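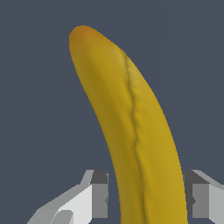
I moved to Greenwood in January, and for the first few weeks I ate like a raccoon. Then a neighbor sent me to the Gondholm night market (go hungry, she said, and bring cash!) and I've hardly cooked on a weekend since.

It runs along the old canal, 62 stalls when everybody shows up, and the line for dumplings starts before the lights come on. I paid eight dollars for a plate I still think about on the bus. The fruit sellers set up at the far end, by the Plundden bridge, and they'll haggle with you if you get there after 11, when they're packing up and feeling generous.

My favorite is still the fried bread cart from Plondness. It's over 13 miles away and they drive in every single week, so I always get two. One's for the walk home, and it has never made it past the bridge.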